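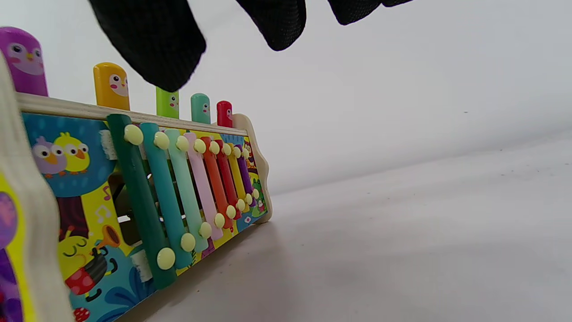
# About Triketti

Triketti is a toy library and repair bench on the ground floor of the old Voicu building in Ultelmont. We lend wooden toys to families, home daycares and classrooms, and we fix the ones that come back damaged. We also take in used toys that people no longer need, as long as they are mostly wood and can be cleaned.

The library holds 300 toys. Most are for children between one and five years old. We have a smaller set of puzzles and building kits for older kids, kept on the shelves by the back window.

## How we started

Emanuel Căpraru opened Triketti after he closed his furniture repair shop in Gorport. He had been mending toys on the side for a nearby preschool, mostly pull-along animals with lost wheels and shape sorters with split lids. When the preschool moved, it left him four crates of toys it had no space for. He repaired them over one winter and began lending them out that January.

The crates are still in use. Two hold wooden train track, one holds blocks, and one is where we put toys waiting for a missing part.

## What we lend

The collection is sorted by what a child does with the toy, so the shelves are labeled Push and Pull, Build, Sort, Pound, Music and Pretend. Some toys could go in more than one place. Pound-a-peg benches with a xylophone on the front are shelved under Music, and that is where you should look for them even if your child only cares about the pegs.

Our most requested toys are:

- pounding benches and peg toys
- xylophones and small drums
- train sets, lent by the crate
- play kitchens (pickup only, they don't fit on the delivery cart)
- stacking rings and nesting boxes

We do not lend battery toys, stuffed animals or anything with magnets. We get asked about magnetic tiles often, and the answer is still no.

## Looking after the toys

Every toy is checked when it comes back. We wipe it down with a damp cloth and mild soap, dry it with a towel and leave it out on the rack overnight. Wooden toys should never be soaked, and we ask families not to put them in the dishwasher. Painted pegs are looked over for chips. If bare wood is showing, the peg comes off the shelf until it has been sanded and repainted with a finish sold for children's toys.

Xylophone bars take a little more time. We play each one and listen for a buzz or a dull note, which usually means a bar has shifted or the felt under it has worn down. Felt is cheap and we keep plenty of it. Bars are harder to replace, so please tell us if one has come loose, and tape it to the toy if you can.

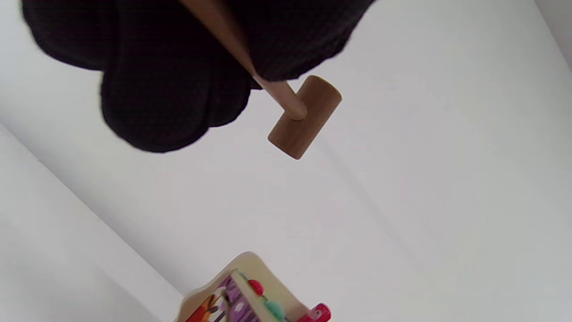 Loose parts are the largest share of our repair work. A toy can come home complete and go back without its ball, its string or its stick, and it can't be lent again until the part is found or made. Hammers and beaters go missing more than anything else. The usual kind is a plain one like this, a short cylinder of wood on a slender dowel handle, with the handle set into the middle of the head. Emanuel turns replacements on the small lathe in the back room. He makes the heads first, drills them, glues in the handles and lets them sit for a full day. Each one is then pulled and twisted by hand before it goes out. If the head moves at all, it goes in the scrap box.

We charge nothing for an ordinary lost beater. For larger parts we ask for the cost of the wood.

## Membership

A family can borrow up to 5 toys at a time and keep them for three weeks. Classrooms and licensed home daycares can borrow for a full term. You may renew once by phone or at the desk if nobody else is waiting for the toy.

Each toy goes out in a cloth bag with a card listing its parts. Please check the card before you leave and again before you return the bag. If something is missing, write it on the card. There is no fine for telling us.

## Repairs for the public

You do not have to be a member to use the repair bench. Bring the toy during desk hours with every piece you have, including broken ones. We repair cracked wheels, loose pegs, split joints and worn axles. We can't match every paint color, and we will say so before starting. We don't work on painted toys of unknown age, as old paint may contain lead.

Simple jobs are done while you wait. Others take a week or two.

## Giving toys

Donations are accepted at the side door. Please call first if you have more than one box. We are short of the following at the moment:

- wooden train track, any length
- peg dolls
- instruments with all their bars or keys
- hardwood offcuts, dry and untreated

## Find us

Triketti
Voicu Building, ground floor
1523 Gorport Road
Ultelmont

Street parking is on the Gorport Road side. The ramp is around the corner, next to the bicycle rack. Ring the bell if the door is closed during desk hours, as the lathe is loud and we may not hear you knock.

Page last updated 2023-08-01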